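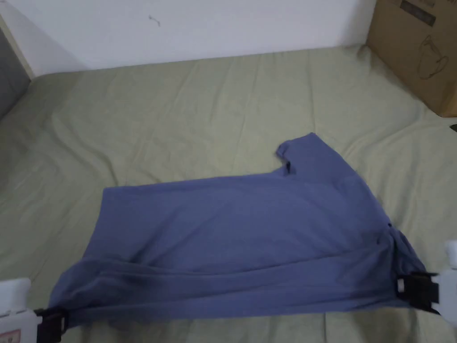

Brarkari, June 24, 2022

Folding clothes on the bed: your questions

We get a steady run of letters about folding, and most of them come from people who do it on the bed because there is nowhere else. This page gathers the ones that come up most. It was first put together in April and has been added to since. If your question is about ironing or stain removal, those have pages of their own.

Is a bed a good place to fold clothes?

It is good enough for most things. You get a large flat area at a height you can reach, and nothing catches on the fabric. The drawback is that a mattress gives when you lean on it, so creases you press in with the side of your hand won't be as sharp as they would be on a table. For T-shirts, pyjamas and towels this makes no difference. Fold formal shirts on a firm surface if you have one.

Should I make the bed first?

Pull the bottom sheet flat and move the duvet and pillows out of the way. You don't need to make the bed fully. A fitted sheet with a few wrinkles is fine to work on, but a thick ridge under a shirt will push the hem out of line and you will end up doing it again.

My T-shirts come out wider at one end. What am I doing wrong?

Usually one side is being pulled harder than the other. Cotton jersey stretches easily, and if you hold both bottom corners and tug, the shirt takes on a slanted shape with one side bunched up. Let go, smooth it outwards from the middle with flat hands, then check that the side seams run straight before you make the first fold. If a seam wanders towards the front even when the shirt is lying slack, the garment was cut or sewn off the grain and you won't cure it. Fold by the outline of the shirt and ignore the seam.

What is the basic fold for a T-shirt?

Lay it face down with the neck away from you. Bring one side in towards the middle, so the fold runs down from halfway along the shoulder. Turn the sleeve back on itself so it lies inside that edge. Do the same on the other side. You now have a long rectangle. Bring the hem up to just short of the neck, then fold in half again, or in thirds if your drawer is shallow.

The sleeve always sticks up. How do I keep it down?

Flatten the sleeve before you fold the side in, and run your hand along it from the shoulder to the cuff. If it springs back afterwards, there is normally a twist in the fabric near the armhole. Lift the shoulder, shake it once and lay it down again. A sleeve that has been left folded the wrong way in a laundry pile may need a quick going over with a warm iron, care label permitting.

Do I have to fold things straight away?

No, but it is easier. Cotton left in a heap sets into its creases as it lies there. If you can't fold at once, lay the clothes out flat in a pile, one on top of another. Twenty minutes like that does them no harm. Overnight in a ball does.

How small should I fold?

Measure the inside height of the drawer and fold to a little under that if you store clothes upright. For stacks on a shelf, go by the depth of the shelf. Keep stacks to 10 shirts or fewer; taller ones lean, and the bottom shirt gets pulled out of shape whenever someone wants it.

Can I keep folded clothes in a cardboard box?

For a season, yes, in a dry room. Use a clean box and line it with plain tissue or an old pillowcase. Keep it off a cold outside wall, where damp can collect. Printed boxes are fine on the outside, but put a layer of cloth between the clothes and any loose dye or tape inside. For longer than a season we would use a lidded plastic tub or a zipped cotton bag. The Likatska bag in the large size holds a winter's worth of jumpers for one person, and the Lins tubs stack well under a bed.

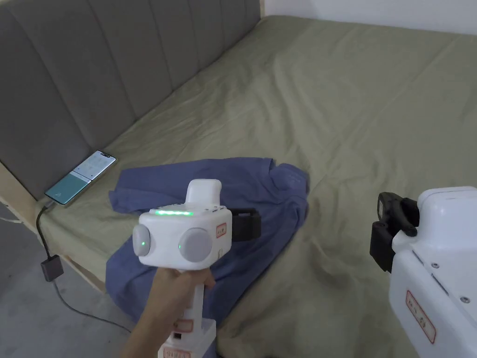 A reader in Madine wrote that she had given up on the bed altogether, as her shirts slid off the side while she was sorting the socks, and she now folds on top of the chest of drawers and walks each pile to where it belongs. It takes her longer, she said, but she hasn't had to pick anything up off the floor since.

That is a fair point, and a chest of drawers at waist height is kinder to your back too. If you stay with the bed, work from the middle. Clothes near the edge slip as soon as the mattress moves, and a shirt with one end hanging over will drag the rest along with it.

What should I clear off the bed before I start?

Anything hard, anything with a cable, and anything you would be sorry to lose inside a folded towel. Phones go missing this way more often than you would think. Unplug a charging phone and put it on a bedside table or a shelf, cable and all — a lead trailing over the side gets caught in sleeves and waistbands.

Does the colour of the sheet matter?

Only for seeing what you are doing. A shirt that contrasts with the sheet is easier to line up, and stray threads and fluff show before they get folded in. If everything you own is dark and so is your bedding, spread a light towel over the bed.

Will folding on the bed make my sheets dirty?

Clean, fully dry clothes won't. Damp ones can leave the bedding damp, so feel the seams and the thick part of the hem before you bring the washing through, as these dry last. Coats and outdoor trousers are better folded somewhere else.

How do I fold a long-sleeved shirt?

Start as for a T-shirt. After bringing each side in, fold the sleeve straight down so it lies along the body of the shirt, with the cuff pointing at the hem. If the cuff goes past the hem, turn it back up. The rest is the same.

Where can I send a question?

Use the form at the foot of the site and choose "Home and laundry". Please keep it under 2,000 characters and tell us what the garment is made of if you know. We read them all, though we can't answer each one separately.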